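Section 4: First-Time Setup of the Odera Countertop Dehydrator

By Snežana Petkov, for the Murama owners' handbook, May

The leaflet in the carton promises that you can be drying fruit ten minutes after you open the box. You can't, unless you enjoy apple rings that taste of packing foam. Set aside an evening for this section and do the steps in order. If you bought your unit secondhand, start at step 4, then go back and do step 2 anyway.

4.1 Choosing a spot

1. Pick a hard, level surface. The unit vents from the rear, and the leaflet shows it pushed flat against a backsplash, which I would ignore. Leave a hand's width behind it and the same on the left side, where the fan intake is.

2. Plug it straight into a wall outlet. Do not use a power strip or a thin extension cord.

3. Run your hand along the cord from end to end and look for nicks or flat spots. Check again whenever you move the unit.

CAUTION: Do not set the unit under a hanging cabinet with a particleboard bottom. Warm, damp air blows out for hours and the board will swell.

NOTE: The sales page calls the fan "whisper quiet." I don't know who does the whispering. Put it in a room you don't sleep in.

4.2 Burning off the factory smell

4. Take out the trays, the drip sheet, and the paper sleeve folded under the drip sheet. The sleeve is the same color as the sheet and easy to miss. Feel for it with your fingers.

5. Wash the trays and drip sheet in warm soapy water. The leaflet says they are dishwasher safe. On the top rack with the heated dry turned off, maybe. Mine bowed on a normal cycle and have never sat flat since.

6. Slide the empty trays back in, close the door, and run the unit at its highest setting for two hours with a window open. A plastic smell is normal during the first run. A smell like hot fish or burnt hair isn't. Switch off at the wall and call Trivport, who handle repairs.

7. Let it cool with the door open. If it still smells, run it again. I needed three runs, and the leaflet allows for none.

4.3 Checking the temperature

The number on the display is the number you asked for. What the air inside is doing is another matter, and you should know the difference before you trust the unit with food.

8. Place an oven thermometer on the middle tray. Set the unit to 135 degrees and wait half an hour.

9. Read the thermometer through the door without opening it, and write the reading down. Repeat on the top tray and the bottom tray.

10. If all three readings are within ten degrees of the setting, carry on. If one tray runs cool, use it for herbs, which don't mind. If the whole unit runs cool, raise the setting and test again.

CAUTION: Do not make jerky in a unit you have not tested. Cook the meat to a safe temperature first, whatever the recipe booklet says about its marinade. Vinegar is not a substitute for heat.

4.4 Your first batch

11. Start with apples. They are cheap and forgiving. Leave the mango on the front of the carton for another month.

12. Slice them to an even thickness. Even matters more than thin, and a sharp knife does well enough. The slicing attachment sold separately did nothing for me that the knife didn't.

13. Lay the slices in one layer with gaps between them. The booklet claims a load of 200 slices. I have managed 77 without overlap, and I was trying.

14. Set 135 degrees and start checking at six hours. Rotate the trays front to back each time you look. "No rotation needed" is printed on the door, and you may peel it off.

15. To test for doneness, let a slice cool on the counter, then tear it. There should be no bead of moisture along the tear. Warm slices always feel softer than they are, so don't judge them straight from the tray.

4.5 Cooling and storing

16. Turn off the heat and move everything out of the unit to cool fully before you pack it. A plate traps damp underneath. Use something open that lets air reach the bottom of the fruit, and line it with clean cheesecloth if your slices are small. 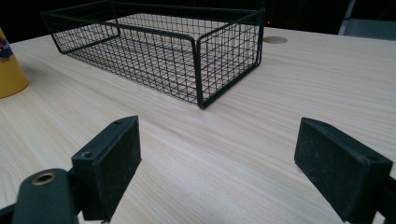 A reader in Draladcombe wrote in after the last edition to say that an hour of cooling was far too long in her climate, and that her slices had gone leathery again by the time she jarred them. She now gives them twenty minutes and shuts the lid. She has a point. In humid weather, pack as soon as the fruit is no longer warm to the touch.

17. Fill clean, dry glass jars two-thirds full and close them. Shake them once a day for a week. If you see fog or drops on the glass, put the batch back in the unit for a few hours. If you see mold, throw out the whole jar.

18. Label each jar with the fruit and the month. The booklet says dried apples keep "for years." Eat them within six months and you won't have to find out.

NOTE: The vacuum lids in the accessory catalog are fine if you already own them. A plain screw lid with a good seal has kept my apples just as crisp through a whole winter.

4.6 If something seems wrong

Fan runs, no heat: check that the door is fully latched. The latch clicks twice, and only the second click counts.

Display flashes 55: the unit has lost its timer setting after a power cut. Hold the start button until it clears. The food inside may have been sitting warm and damp, so throw out any meat.

Unit shuts off partway through a long run: feel behind it. If the wall is hot, go back to step 1.

Last updated: May

Related sections
Section 3: What Should Be in the Carton
Section 5: Herbs, Tomatoes and Other Easy Things
Section 6: Cleaning the Fan Guard
Section 9: Making a Warranty Claim with Trivport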